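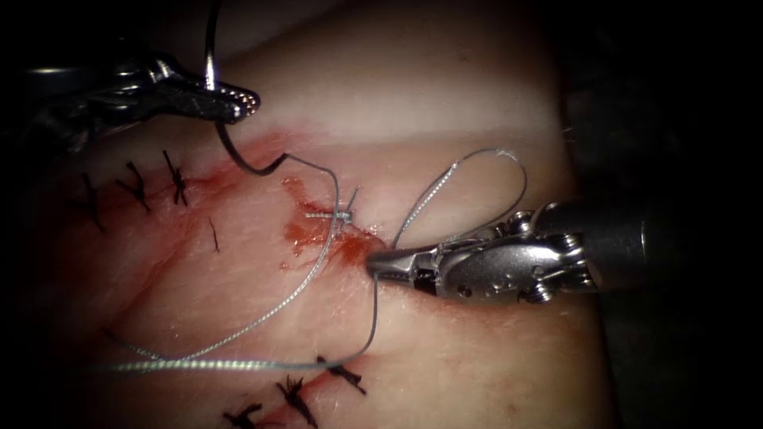
comments 2

Plondport Fighting Game Fair -- quick notes from the floor

Writing this on the train with 7 percent battery so forgive the spelling. Got to the Plondport hall a little before ten, line already out past the bike racks. Doors opened late. Coffee stand opened later.

First stop was the Skididden booth, because everybody's first stop was the Skididden booth. They had the new build of Prumine running on two setups, one with pads and one with arcade sticks. Went for the stick line. Mistake, it moved at half the speed. People in the pad line were on their second go by the time I sat down.

So, Prumine. 2D fighter, four attack buttons, one shield button. If you played the spring demo, the shield used to eat your whole meter when it broke. Now it takes a chunk and locks you out of supers for a bit. Much better. I got broken twice in one round and still had a game to play.

Air dashes are shorter. Throws come out faster, or feel that way. Corner combos do a lot less than they did, and the guy next to me was very unhappy about it. I didn't mind. I was the one in the corner.

New character on the select screen, Isaksson, big coat, long chain, slow walk. Picked her straight away. Her chain pull goes most of the screen and you can hold the button to delay it, which caught my opponent every single time until it didn't. Her jump is awful. Expect complaints when the thing is out.

Lost 2-0, then won one, then got politely moved along.

Talked to Tormod Wikström from the Skididden team for a few minutes behind the booth. He works on the netcode, and looked like he'd slept in the van. Rollback is in, and it's on for every mode including training with a friend. Cross play is "being tested" and he wouldn't go past that. I asked for a release date and got a month, December, and then a look over at the PR person. So December, maybe. Console and PC same day if it holds.

Also asked about the tutorial. The demo one was a wall of text. He says it's been cut into short lessons and you can skip straight to the character you want. Didn't get to try it, it wasn't in the floor build.

Afternoon was the open bracket. Side stage, bad chairs, good sound. Pool matches were best of three and ran way behind, they were still calling names over the speaker at half past four. Grand final went to an Isaksson player, on a character that had been public for one morning! Lots of yelling. The runner up had her scouted by the last game and kept jumping over the chain, but dropped a punish he'd landed all day and that was it.

Other stuff, quick:

Retro corner was great. Cabinets on free play, one of them with a busted kick button and a strip of tape on it saying so. Nobody in the queue cared. There was a boxed fighter from 2000 on the trade table that I wanted badly and did not buy.

Food: get the dumplings, skip the fries. Cash only at teh dumpling place.

Bag check is slow on the way out too, leave early if you have a train. I ran for mine.

Will put up the Isaksson move list once I can read my own handwriting. Got most of the specials down, missing one of the supers -- if you were there and wrote it down, drop it in the comments.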